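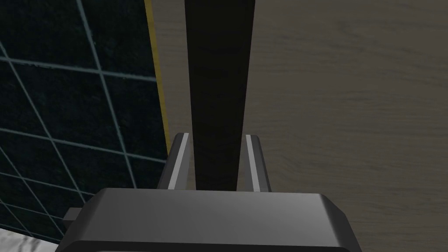

Arm build, post 1. I've been putting together a small robot arm in the shared workshop in Livivville since February and I keep getting asked what it does. So far it moves to a spot, closes two fingers and lifts. I'm writing down where things stand, mostly for my own reference.

2. Most of the work right now is in the simulator. The real arm is bolted to the bench with its shoulder joint in pieces, so I test everything on the rendered one first. Two fingers, gray body, wood tabletop, a dark gridded panel along the left with a yellow strip down its edge.

3. The wrist view is the one I use the most. It looks out past the gripper body at the fingers, so I can check the gap on each side of whatever is between them. I tried lining up from a side view for two weeks and kept missing to the right.

4. The current job is a long black bar. I wanted something narrow and plain. With the bar between the fingers and space left on both sides, I can stop the approach, look, and then send the close command by hand.

5. Numbers, for the people who asked. I ran 815 closes in the simulator over the last stretch and kept logs for 649 of them. The rest got overwritten when I reused a folder name. I now put the start time in the folder name.

6. The code that plans the path is my own and I call it Noler. It is one long script and it should be three. It takes a start pose and an end pose and fills in the middle. It does not know about the table. I set a minimum height and that has been enough.

7. The real gripper is the second one I've built. On the first, the fingers were driven by one servo through a pair of gears, and the gears had enough slop that one finger always landed before the other. Anything light got pushed sideways before it got picked up.

8. The second one uses a screw down the middle with a nut that pulls both fingers at once. It's slower. Full open to full closed takes long enough that I go and do something else during repeat tests. Both fingers arrive together though, so I'm keeping it.

9. Parts so far come to 430 dollars. The motors were most of that. The base plate was free, cut from an offcut in the scrap bin, and the power supply came out of a dead label printer.

10. Someone asked about the controller board. It's a Bhat, the small one with screw terminals. It's fine. The terminals are too close together for the wire I bought, so I crimped ferrules on everything, and that took an evening.

11. Shoulder joint: the bearing seat was cut too loose and the whole arm sagged when it reached out. I've printed a new housing with thicker walls. First print warped at one corner. Second one is on the printer now, 20 percent infill, same as before, with a wider brim.

12. A difference I still have to deal with — the simulated fingers don't flex and mine do. When I squeeze hard the real tips spread a little and the grip moves toward the base. I've added a strip of rubber to each one. I have not measured whether it helps.

13. The Trollilberg group asked if I'd share the files. Yes, once the shoulder is back together. I don't want to hand out a housing I already know is wrong. The gripper drawings are done and I can send those now if you only want that part.

14. Next on the list is mounting the shoulder, re-zeroing all the joints, then running the same approach on the bench with a real bar. I'll use the slow speed setting and keep one hand on the power switch.

15. Printer just finished. Corner is flat this time. Bearing goes in tomorrow morning after the glue on the cable clips has set.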